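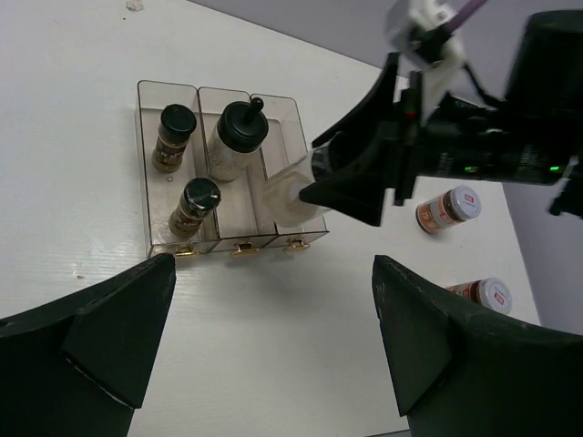
Clear organiser with three compartments on a white tabletop, jars and bottles in and around it.

Lurow Build Weekend: Planning Group
Minutes of the second planning meeting, December

Chair: Þórarinn Stougaard
Minutes: Siston office
Represented: Plomover (host), Ketilsson (mentor program), Siston (registration and web)
Apologies: none received

Meeting opened at 4:05 pm.

1. Minutes of previous meeting
Accepted with one correction. Under item 3, "final submission" should read "first submission". The final submission time had not been set at that point.

2. Registration
Siston reported 351 registrations at close of the early period. The export includes duplicates where a person registered once alone and again as part of a team. Siston will merge these on email address and send a clean list to Plomover. Where the two entries give different team names, the later entry stands.

The form currently accepts a team of one. The group agreed that single entrants remain eligible to register but must join a team before the theme is released. Minimum team size is 2, maximum is 4. The form will be changed to show this next to the team name field.

Under-18 entrants: a signed consent form is required before a badge is printed. A scanned copy is acceptable. Siston to add an upload field.

3. Theme and problem statements
Ketilsson tabled a draft set of problem statements on regional transport and freight data. Discussion centred on whether the statements are narrow enough to be judged against one another. Plomover noted that two of them overlap, both dealing with late changes to bus timetables. These will be combined.

The chair asked that each statement name the data set it relies on and the licence that applies. Ketilsson agreed. Statements with no usable data will be withdrawn.

Statements remain confidential until the opening session. Mentors will receive them the evening before.

4. Code and prior work
The draft rule prohibited all code written before the event. Siston pointed out that this would exclude public libraries and most starter templates. Revised wording, agreed:

"Teams may use publicly available libraries, frameworks and templates. All other code must be written during the event. Prior work must be declared in the repository's readme file."

Judges may ask to see the commit history. A team that has not declared prior work may be marked down or removed from judging, at the head judge's discretion.

5. Judging
Criteria remain as circulated: working demonstration, use of the data, technical quality, presentation. A proposal to add a separate mark for design was discussed and not carried. Design will be considered under presentation.

Demonstrations will run in parallel rooms, with finalists repeating theirs in the main hall. Score sheets will be electronic, with paper copies held at the desk. No judge may score a team from their own employer.

6. Network and power
Plomover confirmed 29 wireless access points across the venue. The load test has not been completed. The group requires the result before the floor plan is fixed, as the east rooms had poor coverage at the last event.

Participants will bring their own laptops. Power boards supplied by participants must be tested and tagged, and the rules page will say so. Server rental was deferred.

7. Catering
Quotes to be sought for Saturday-style buffet service across both days. Dietary information will be taken from the clean registration list. Overnight access to the kitchenette was approved.

8. Actions
Siston: merge duplicate registrations; amend team size text; add consent upload.
Ketilsson: combine the timetable statements; add data set and licence to each.
Plomover: complete load test; circulate floor plan; obtain catering quotes.
Þórarinn Stougaard: publish revised rules; confirm head judge.

9. Other business
Ketilsson asked whether teams keep ownership of their work. Confirmed that they do. The organisers ask only for permission to list the project name and a short summary on the event site.

Next meeting to be set once the load test result is available.

Meeting closed at 5:40 pm.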